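Budget for a second arm: what am I not counting?

Small Shop Automation > Buying and Budgeting

rdhanial
Posts: 212
2018-01-15

We do kitting and light packing, mostly for two catering supply customers. Last year we bought a used arm off a shop that was closing and it has more or less earned its spot. Now the owner wants a second one and has a quote from Farneo for what they call a complete tabletop package: arm, two-finger gripper, wrist camera, controller, one day of setup. He thinks that's the budget. I've been asked to write the one-page justification by February and I don't believe the number.

What I need from people who have already paid for one of these: what came after the quote? I'm not after the brochure answer. Lines on a spreadsheet, please.

The work is drinkware and bottles, picked off a table and put in dividers. Mixed sizes, changes every few weeks.

plumline
Posts: 1840

Fingers. The stock fingers on every package I've been quoted are fine for the demo and then you spend your own money on the ones you need. Put a line in for two sets, plus a spare set, plus the afternoon somebody loses every time they swap them.

Then freight, duty, and the exchange rate if the quote is in US dollars. Ask how long they'll hold the price. Ours moved between quote and invoice and the rep acted like I was being rude for noticing.

Saqib M
Posts: 96

I'd argue with plumline a bit. We ran the stock fingers for a year on jars and cartons with no trouble. If your parts are all within the stroke of the gripper, leave the custom ones out of the first budget. People talk themselves out of a decent purchase by padding it with things they read about on here.

What I'd put in is the table. We bolted ours to a bench we already had and it flexed. New bench, levelled, anchored: a real cost, and not on any quote.

plumline
Posts: 1840

Jars and cartons don't have handles, Saqib. She said drinkware.

Saqib M
Posts: 96

Fair, but you pick a mug by the body or the rim. The handle is a vision problem before it's a finger problem.

lucero_z
Posts: 403

It's both, and you'll pay for both. I did the buying for our cell and kept every invoice in a binder, so I'll type out what I have. The vendor's quote covered the arm, controller, gripper and camera. We then bought:

Bench and anchors
Guarding and a floor scanner after the risk assessment
The risk assessment
A second software seat, because the first was locked to one laptop
Cables, twice
Electrician
Lighting
Extra training, 2 people

Extras on the small end came to $1312 for cables and brackets alone. I'd have guessed a quarter of that. The risk assessment was far more, and I won't post that number because it depends completely on who you hire and where you are.

Lighting is the one I'd fight for. The cheap packages assume your ceiling lights are good enough.

rdhanial
Posts: 212

Thank you, that list is exactly what I wanted. The software seat is a nasty one. I've just gone back through the Farneo quote and it says "licence included", singular, no term.

As for the table, we have one and it's flat and it doesn't flex. White top, which the previous arm's owner swore by. I'm less sure. We get shadows from the gripper on it and the shine changes through the day. I grabbed one off the wrist camera so you can see the kind of stuff we're asking it to pick: a charcoal mug and a C'estbon (怡宝) water bottle up at the far end, fingers open.
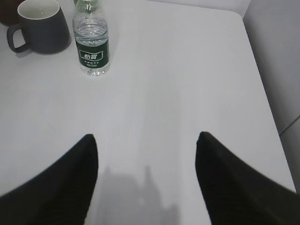
Posted by rdhanial | Member since 2015 | Reply #6 in this thread

The mug I'm not worried about. Dark thing on a white table, any camera will find it. It's the bottle. Clear plastic above and below the label, water in it, and the only solid colour is that green wrap. If the customer changes to a bottle with a small label, or none, I don't know what we'd be buying. The Farneo rep says their software "handles transparent objects" and when I asked him to put it in the quote he changed the subject to financing.

Also note how close together those two are. The rep's demo video has everything spaced out like a chess set. I asked whether the pick rate in the brochure was for items standing that near each other and haven't had an answer.

akoubek
Posts: 771

Do not buy on a rep's word about clear bottles. Box up your own, a full carton of them, and send it with your mugs to their demo room. If they won't run your parts, that tells you what you need for your one page.

We did this with Plumow, who are a competitor of Farneo's up here. They ran our parts, sent back an unedited video, and it missed plenty. I bought from them anyway because I knew what I was getting. Ask for 1000 picks, unattended, and the raw log. They'll offer you 40 and a nice edit.

The grey shadow near the bottom, between the fingers, would bother me too. On a white top that's a blob with an outline. Cheap fix is a matte mat in some mid colour that isn't green or charcoal. Try that before you pay anyone for lights.

lucero_z
Posts: 403

A mat is fine until it gets wet or curls. I'd still put the light in the budget and take it out later if the mat does the job. It's much easier to hand money back than to ask for more in March.

ghumman_n
Posts: 58

Going to be the grump here. Why a second arm at all? Rukhsana, you said the first has "more or less" earned its spot. What's it doing per shift? If it sits idle half the day waiting for someone to fill the table, a second one will sit idle beside it.

At my last place we bought two because the boss liked the discount on two. One of them ended up holding a coat.

Work out what the new one replaces, in paid hours, using the worst week and not the best one. Then add the hours of whoever has to babysit it. I've never seen a payback sheet from a vendor with a babysitter on it.

Saqib M
Posts: 96

That's a bit harsh. Plenty of shops buy the second one for cover, so a breakdown doesn't stop the line. That has a value even if it's hard to put in a cell.

ghumman_n
Posts: 58

Then buy the same model as the first so the spares match. A different make isn't cover, it's two sets of problems. Is the used one a Farneo?

rdhanial
Posts: 212

No, it's an Arain, an older one. So no shared spares, no shared software, and I'm the only person trained on it. I hadn't written that down anywhere and now I feel a bit silly.

To answer Nighat, I don't have a good per-shift number. I have a logbook that people fill in when they remember. I'll start there.

plumline
Posts: 1840

Before you get too far, get a price from Arain for a current model and ask if your old gripper and cabling carry over. It might come out dearer on the first line and cheaper by the bottom of the page. Or it might not. They've gone up.

And ask Farneo what a service visit costs, travel included. I'm a long drive from anybody and my callout is more than my gripper was.

akoubek
Posts: 771

Leasing is worth a look too. Zosora do short terms on refurbished arms. I've got mixed feelings about them: the arm was good, the paperwork was awful, and the return clause wanted it back in the original crate. Keep the crate.

Saqib M
Posts: 96

I wouldn't lease for something that changes every few weeks. You'll put all your own labour into programming it and then give it back.

akoubek
Posts: 771

You keep the programs, Saqib. And six months on lease would give her the real pick numbers she doesn't have now. I'd sooner spend on that than on a brochure rate.

Saqib M
Posts: 96

You keep the programs if the next arm is the same make. We've been over this in the other thread.

rdhanial
Posts: 212

OK, where I've landed for now. The one page is going to say "not yet", with the list from Lucero as the real cost and blanks where Farneo hasn't answered. I'm asking for money for a mat, a light and freight on a box of samples, nothing else. The sample box goes out once I've chased up a few of the odd bottles from the customer.

The owner won't love it. He's already measured the floor.

Lucero, was your floor scanner required by the assessor or did you choose it? Our bench backs onto a wall, so there's one side people can't walk up to.

lucero_z
Posts: 403

Required. Ours is open on three sides. With a wall at the back you might get away with fixed panels on the ends and something at the front, but get that from whoever signs the assessment and don't take it from me. Ask them before you order any guarding. I ordered first and sent half of it back, less a restocking fee.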